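Two-arm cell in the shared workshop, build thread

Wudosero forum > Home and Workshop Builds

tinsnips_70
Original poster

Right, I've been promising this thread since May so I'd better get on with it. A few of us at the Zutdale workshop have been putting together a two-arm cell, both arms bolted along one side so they face into a walled floor with plumbing bits on it. The plan is to get it doing dull bench jobs: turning a tap, picking up a spanner, holding something still while the other arm fiddles with it. Control is a Raspberry Pi's bigger cousin running the Wuvatus software, which I like a lot more than I expected to.

The taps are fixed to a frame of white plastic pipe, one blue, one a sort of brassy orange. I wanted real fittings and not printed dummies (the printed ones I tried first just spun round on the pipe, useless!). At the moment we're on grip and reach with the whiteboard, an awkward shape for these hands.
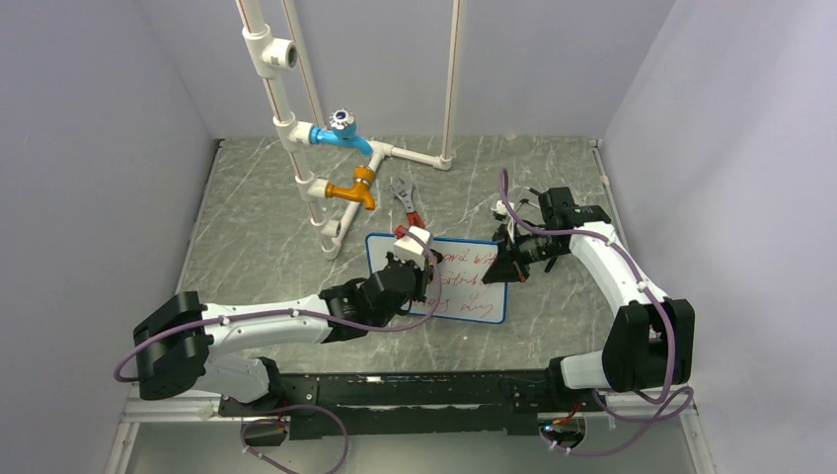 Do both arms have to share one power supply?
They can have one each, as long as the grounds are tied together. Ours share a single supply because it was in the drawer, and it copes fine so long as you don't ask both shoulders to lift hard at once.

Happy to post the wiring sketch if anybody wants it. Be warned, my handwriting is dreadful.

greasy_heron

Lovely to see this finally! Wiring sketch please, dreadful or otherwise.

One thing that jumps out though, those purple cables. You've got big loops of them hanging about near the arms. I had the same on mine and the elbow caught a loop one evening and pulled the connector clean off the board. I'd clip them tight to the links all the way down.

tinsnips_70
Original poster

Ouch, sorry about your connector. I did try them tight. Then the wrist rolled right over and I could hear the plug creaking, so I let the slack back out. I'd sooner have a loop than a cable under tension. There are clips along the links already and I'm leaving the rest loose until I know how far each joint really travels.

greasy_heron

Loose is fine until it isn't. Put a soft stop on the wrist in software and you won't need the slack.

loftladder

I'm with tinsnips on this one. A soft stop is only as good as whoever remembered to load the settings file, and in a shared workshop that's a gamble. Ours at Barrios got overwritten twice in a fortnight. Clips near the base, generous loop at the wrist, done.

What are you doing about the floor? I see it's that marbled grey stuff. Mine was plain white and the cameras hated it.

tinsnips_70
Original poster

The floor was an offcut and I took it because it was free, no cleverness involved. It has picked up scratches already. I half expected the veins to confuse the vision side but so far I can't blame a single miss on it. The walls matter more, I think. They're a pale lavender grey and don't throw much glare back, so I only had to set the exposure once and then left it alone.

Had a long session after that getting the reach limits sorted. The board goes on a little black stand for this part, so the right arm has an upright edge to come at.
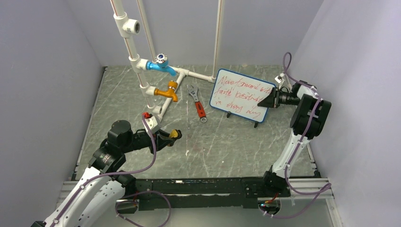 The other thing I changed was the speed. I'd been running everything at 70 per cent because I'm impatient, and the whole rail shook whenever an arm stopped. Knocked it down, put two more bolts through the base, and it's a different machine. If you're building one of these, spend your evening on the base before you touch any code. I did it the other way round and wasted most of a fortnight chasing a wobble through the settings.

pipe_and_slippers

Been lurking on this one. Can I be the grump? It's a cracking bit of work but I can't see the point of two arms for turning a tap. One arm and a clamp would do it, for half the money and a quarter of the swearing.

tinsnips_70
Original poster

Ha, fair. For a tap, yes, one arm would do. But I want to get on to jobs where the second hand has to let go and move, and a clamp can't do that. Also we'd got both arms already, so the money was spent!

pipe_and_slippers

Then you should say so in the first post. Half the people reading will think they need two.

loftladder

Bit harsh, it's a build log! But I do agree one is plenty to learn on. I had mine going for ages before I bought the second and I'm still not sure I've had the good of it.

How are the fingers holding up? I'm forever gluing rubber back on mine.

tinsnips_70
Original poster

I've gone over to foam pads on a pair of them. Dark grey, a bit fuzzy, cut with scissors and stuck on with double-sided tape. They squash a little round whatever's between them and I've stopped having to be so fussy about where the arm lines up. No idea yet how long they'll last. My first set on the test rig did 1306 closes before a corner started to lift, and that was with the cheap tape.

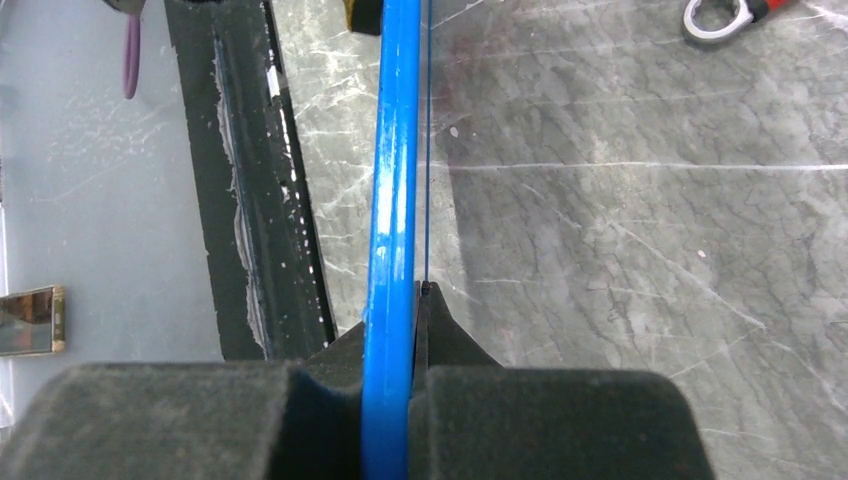 Foam pads and the blue rod, from the wrist camera.

greasy_heron

Oh that's neat, I'd been using slices of mouse mat. What thickness is the foam?

tinsnips_70
Original poster

3 mm. I tried thicker and the fingers wouldn't open far enough for the spanner handle. Mouse mat ought to do nicely if you can find a thin one.

greasy_heron

Mine's thicker than that, might explain a few things. Still think you should shorten those cables, mind.

tinsnips_70
Original poster

I know you do! Wiring sketch going up tonight once I've redrawn the bit I spilt tea on.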